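Calado progress report, April

Quick one this month, mostly on perception. The new tracking build is in, and we've been running it upstairs and down with the hand-held grippers.

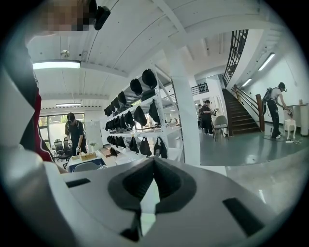
Troels Baldursdóttir
Perception lead, Calado

Pose tracking first. I rewrote the marker filter so a cube that drops out of view gets picked up again in 3 frames – the old one took 31! The two-handed work at the table is where it matters most, with a marker cube on each gripper. 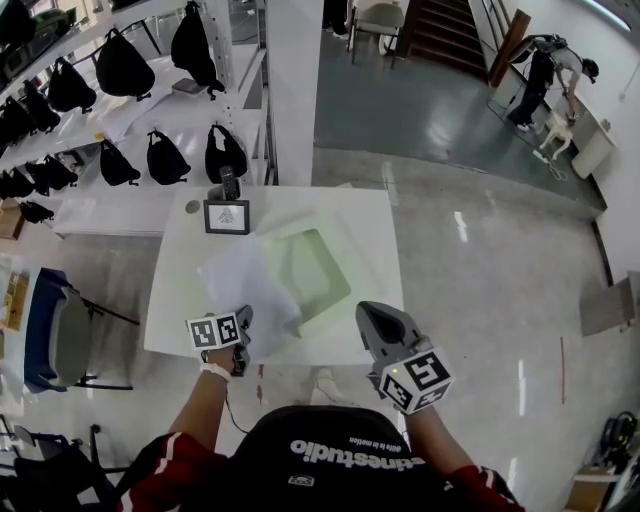 Next up

Planner replay in Darnorov, then the first 400 clips to you.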